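Grikex Bench Kit: plate handling scenes, read me first

Welcome, and thank you for downloading the kit. This file covers what you get, how to get it running and the few things we know are still rough round the edges. It was last gone over on August 27, 2018, so if your copy of the simulator is a good deal newer than that, please have a look at the changes file as well.

The Bench Kit is a set of simulated laboratory scenes for people who want to try out robot plate handling before they spend money on a real arm. We wrote it at our office in Wurcombe for our own customers, who kept asking whether a certain layout would work on their bench, and in the end it seemed kinder to let them find out for themselves! You get 300 scenes, each with an arm, a two-fingered gripper, a table and the stations the plates move between, and 2,000 recorded runs to go with them.

Lighting and camera position change from scene to scene, and so do the bits and bobs standing about the room. We left the shadows fairly strong on purpose, as several early users were relying on vision and wanted something that would give their software a proper workout.
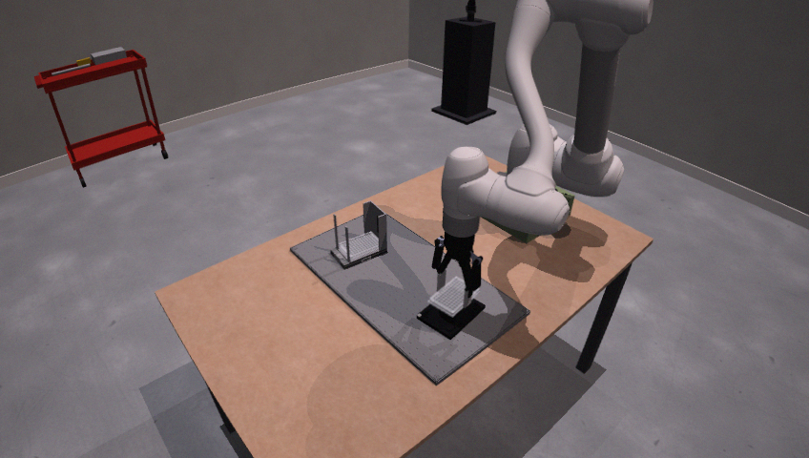 Can I use the kit if I don't own a robot?

You can, and plenty of our users don't. Everything runs on an ordinary desktop computer, and the licence covers you for teaching and for trying out layouts whether or not you ever buy an arm from us.

Getting started

Unpack the archive somewhere with plenty of room, open the folder called otis (Otis is our name for the scene loader, and it has rather stuck) and run the start script. The first launch is slow while it builds its cache, so do go and put the kettle on. After that a scene should open in a few seconds. If you would like a gentle beginning, the first 5 scenes are the simplest and have notes of their own.

Known problems

In 155 of the runs the gripper force was logged in the wrong units. They are listed in the file force_notes.txt and the motion in them is perfectly sound. The Bakhtiari loader, which some of you still have from the old kit, won't read the new scenes.

Questions and grumbles are both welcome. Please send them to Miloslav Kratochvíl through the support page, with your scene number and the log file attached.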